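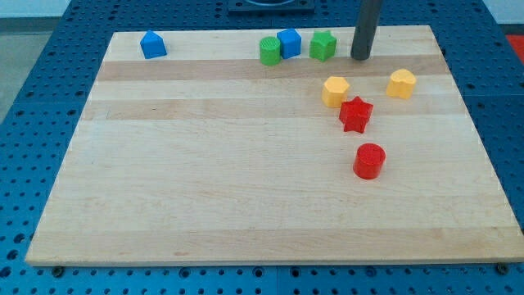 Fig. 1. Shape blocks on a laminated maple board, with a blue perforated table beneath.

Korgate Workshop Course
Unit 4: Boards and shape blocks
Handout, January 26, 2018

What this unit covers

We look at a plain work board and the blocks used on it. By the end you should be able to read the grain of a glued-up board, name the block shapes by their proper terms, and write a placement record that another person could follow. Bring a pencil, a rule and your notebook.

1. The board

A board like the one in Fig. 1 is made from strips of hardwood glued side by side. The strips come from different lengths of timber, so the colour varies. In Fig. 1 most of the surface is pale cream and light tan, and two of the strips are clearly darker. Use such strips as reference lines when you write your record. They are easier to point to than a measurement.

Glued strips move less than one wide plank, but they still move. Our boards were planed in August and left for 12 weeks before cutting. If yours rocks on a flat surface, tell the tutor and take another from the Stundard rack.

2. The table

The blue top has small round holes in a regular grid. Count holes along the rows and columns if you need the position of something that sits off the board. Always say which corner you started from. Do not rest drinks on the perforated top — spills go straight through.

3. The blocks

The blocks are coloured plastic and each one is a short prism. Terms to learn:

Cylinder: circular top and bottom. The green one in Fig. 1 has fine ridges on its top face.
Pentagonal prism: five-sided ends. The blue block at the far left of the back edge is of this kind, and most people call it the house.
Star prism: the top is a star. See the red one.

Use the proper term first in your record and the everyday name in brackets after it.

4. Placement record

Work in pairs, back to back. One person lays out seven blocks and describes them, the other builds the same layout. Start with the far edge and go left to right, then do any cluster nearer the front. You have 14 minutes, then swap.

Marks are out of 60 for the unit, with 34 for the record itself. The rest is for the drawing.

Reading: Dinsa course booklet, section on solids. The Linditz sheets on grain are optional.

Put the blocks back in their tray before you leave.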